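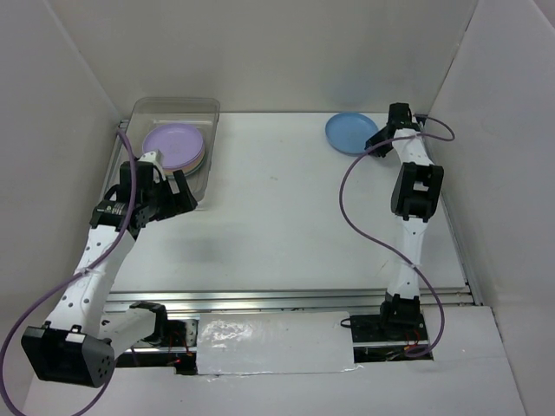

My left arm dropped a plate again this morning, and after it the arm continued the program with nothing in the fingers, one customer wrote to our support in December. We received more messages of this kind, and for this reason the page of the Hiltura gripper now has the fault notice in the first place and the sales text after it.

Hiltura Parallel Gripper, for two-arm table stations
Maker: Plisgate
Delivery: in stock, ships from Preltville

Fault notice, please read before use

Grippers with firmware 2 can lose closing force when the fingers stay closed for more than 40 seconds. The motor becomes warm, the driver reduces the current to protect it, and the fingers open by a small amount. On a thick object you will not notice it. On a thin rim, such as the rim of a plate or a bowl, the object can turn between the fingers or fall out.

The second part of the fault is the more serious one for safety. After the current is reduced, the gripper continues to report "object held" to the arm controller. The arm then makes its next movement as if everything is normal. If a person reaches in to take the fallen object, the arm can move toward the hand.

Until your gripper is updated:
Keep each closed grip shorter than 40 seconds.
Do not reach between the arms while the program is running, also when an arm stands still.
Press the stop button and wait for the red light before you pick up a fallen object.
Do not increase the current limit in the settings. The motor will become warm faster and the fault comes earlier.

Which units are concerned

All grippers with serial numbers ending in F have the fault. The letter is on the underside of the motor housing. Grippers ending in G have the new driver board and need no update. At a two-arm station please check both sides, as we have delivered some stations with mixed letters.
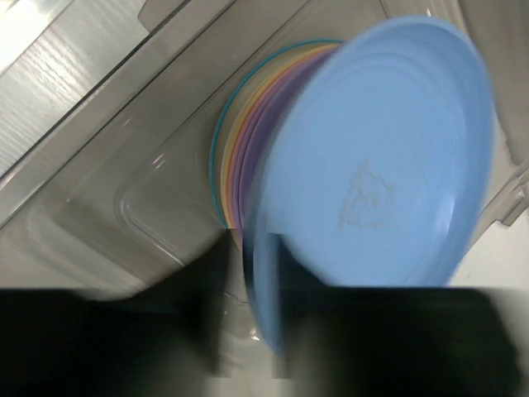
Closing on the rim of a light blue plate, view from the wrist.

The update

The update is free of charge. It needs the Imai service cable, order code 156, and we lend this cable to you if you do not own it. Connect it with the arm power switched off, start the Imai tool, and choose "Driver, hold mode." The work takes 23 minutes for one gripper. Please do not disconnect the cable in this time, even if the progress bar does not move. It stops for a while near the end and this is normal.

After the update the gripper reports "grip lost" when the current is reduced, and the arm stops. You must confirm the message by hand before the program can continue. Some users have asked if this confirmation can be switched off. It cannot.

We have not yet solved the heating itself. Very long grips will still end with a stop, and for this kind of work we recommend to put the object down and grip it again.

Returns

If you prefer to send the gripper back, we exchange it or refund the full price. Please remove your own fingers and brackets first and write the serial number on the outside of the box.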